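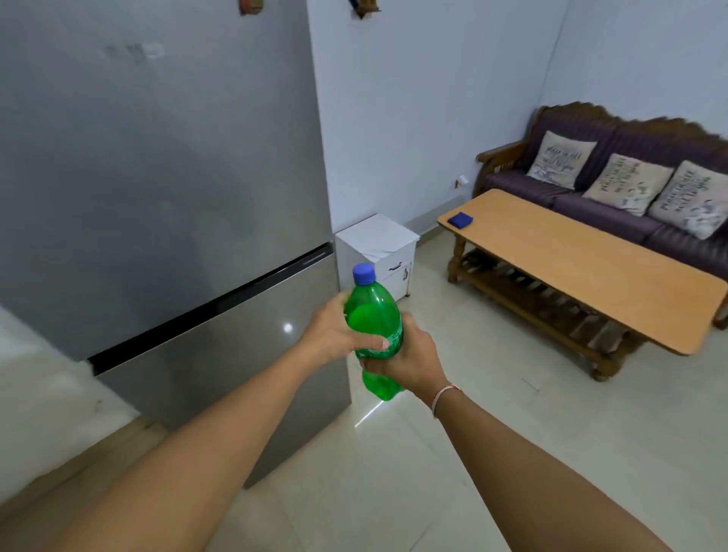

SECTION 4: LOADING AND ORGANIZING THE REFRIGERATOR

Follard Kitchen Handbook, bottom-freezer models

This section assumes the refrigerator is standing level and has been running overnight. If it has only just been plugged in, go back to Section 3 and wait. Your old handbook may have promised a cold cabinet in two hours. We have never seen a full-size one manage it with groceries inside.

4.1 Before you load

1. Put a thermometer in a glass of water on the middle shelf. Leave it overnight and read it in the morning. The number on the control panel is the number you asked for, and it may have little to do with the food.
2. Wipe the shelves with warm water and a drop of dish soap. Special refrigerator sprays, including the Gendik one sold with some models, did nothing in our kitchen that soap didn't do.
3. Dry everything, including the shelf rails.

4.2 Bottles and soft drinks

1. Check that the cap is tight. Turn it by hand, even on a bottle you haven't opened yet.
2. Carry large plastic bottles with two hands, one near the top and one lower down. A single hand around the neck is fine until the bottle is damp.
3. Open the upper door fully before you lift the bottle to the shelf.
4. Stand bottles upright. The manufacturers' drawings love to show them lying down in a wire rack. A soda bottle that has been opened will leak that way sooner or later, and the syrup runs under the drawers.
5. Put the heaviest bottles in the lowest door bin. If the door starts to swing by itself, move two of them to the bottom shelf.
6. Close the door and pull on it lightly to check the seal.

CAUTION: Never put a full bottle of soda in the freezer drawer to chill it quickly. Everyone says they'll remember it. Liquid expands as it freezes and the bottle can split.

NOTE: "Fast Chill" buttons are mostly a way of running the compressor harder for a while. Use yours if you like the light. A bottle in a bucket of ice water will be ready sooner.

4.3 The freezer drawer

1. Pull the drawer straight out, with your hand near the middle of the handle.
2. Lay flat packages at the bottom and bags on top.
3. Leave a gap at the back. Stuffing it full "saves energy" according to plenty of websites, but a drawer that won't close saves nothing.

4.4 Stainless-steel fronts

1. Wipe with the grain using a soft, damp cloth.
2. For sticker glue, hold a warm wet cloth against the spot for a few minutes, then rub with a little cooking oil. Wash the oil off.
3. Repeat if needed. Old glue rarely comes off the first time, whatever the label on the remover says.

CAUTION: No steel wool, no scouring powder, no bleach. "Fingerprint-proof" finishes still show fingerprints.

Revised 2022-11-06. Section 5 covers odors and defrosting.

READER COMMENTS (3)

fimutell_fan
Tried the oil on some old magnet-strip glue. Took three rounds, and then I had to get the oil off. Still better than the razor blade my neighbor suggested.

coldshelf87
I don't buy the part about Fast Chill. Mine definitely cools drinks faster. Did you test it or is this just an opinion?

porchlight
Could you add something about door bins that crack? I've replaced the same one twice since September and the bottles in it weren't even full.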